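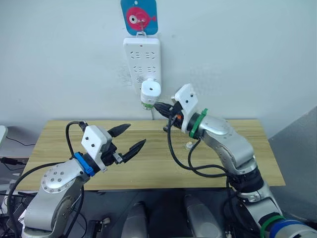
Floor area should be the first number in a property listing, and it should be measured the same way every time. At present it is neither. A buyer comparing two houses in Tindwood last May would have found one advertised with total area under roof and the other with heated area only. The first included a garage, a covered porch and a cellar with a ceiling too low to stand under. On paper it was the larger house by 800 square feet. Counted on the same basis, it was the smaller.

The agents in both cases broke no rule. The regional listing service accepts a single figure in the area field and does not ask what the figure contains. Agents fill it from whatever is at hand: the tax record, an old appraisal, the builder's brochure, the seller's memory. Each source has its own method. Tax records in Brallmont are taken from exterior dimensions and include the walls. Appraisals generally leave out anything below grade. Brochures for the Quiroga development state the area of the standard plan, and owners who closed in a loft or removed a wall are still selling on the original number.

The usual defense is that buyers can see a house for themselves. They can, but area enters the decision long before the visit. Search filters use it. Price per square foot is computed from it, and lenders and insurers look at that ratio. A house entered at 2,530 square feet appears in a different set of results from the same house entered at 2,400, and it sits beside different competitors. By the time anyone walks through the door, the error has done its work.

A fix would be cheap. The area field should be split in 2: finished space above grade, and everything else. Each should carry a source and a year of measurement. If the source is unknown, the listing should say so. Firska, the software most offices here use, already has spare fields that could hold this. Measuring an ordinary house with a laser takes nearly 7 hours less than preparing the rest of the sale file, so time is a weak objection.

A stronger objection is liability. An agent who states a method can be held to it, and an agent who writes "approx." mostly cannot. I accept that this is why the change has not come from the offices. It should come from the listing service, as a condition of entry, applied to all members on the same day. Sellers whose old figures were generous will complain - some of them bought on those figures and paid for space that was never there. Their complaint is fair, and it belongs with the people who sold to them.

Contact the editor | Copyright, all rights reserved | Back to top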